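Muthu Unnithan
Jan 3, 2018

I want to write a little about learning to speak on the phone in a second language. Many people ask me which course I took. I took none.

When I moved to Arnum, I could read a newspaper in English. But when the phone rang, my hands became cold. On the phone there is no face to help you.

My first call was to the Gorance bus office, to ask about a monthly pass. The woman spoke for two minutes and I said "yes" four times. I still don't know what I agreed to. 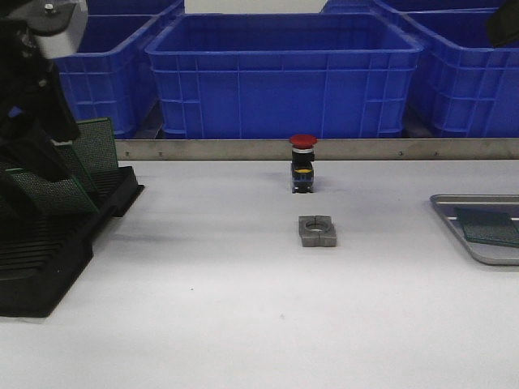
After this I made a rule for myself — one call every day, for 90 days. It could be very short. A library, a bakery, a shoe repair. I asked what time they close and I said thank you.

Before each call I wrote my first sentence on paper. Only the first one. If I wrote more, I was reading and didn't listen to the answer.

The most useful phrase I learned is from my neighbor Siwan Gronow: "Let me read that back to you." People slow down at once. It works for addresses, prices and names.
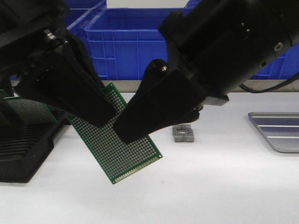
Numbers were the hardest. Thirteen and thirty sound the same to me on a bad line, so I say each digit — one, three. With my own surname I don't try anymore, I spell it from the beginning.

I missed 27 of the 90 days. Some weeks in October I made no calls, I was tired and it was easier to send an email.

Yesterday the dentist's office in Pettigrew called me while I was cooking. I moved my appointment to Friday and went back to the onions.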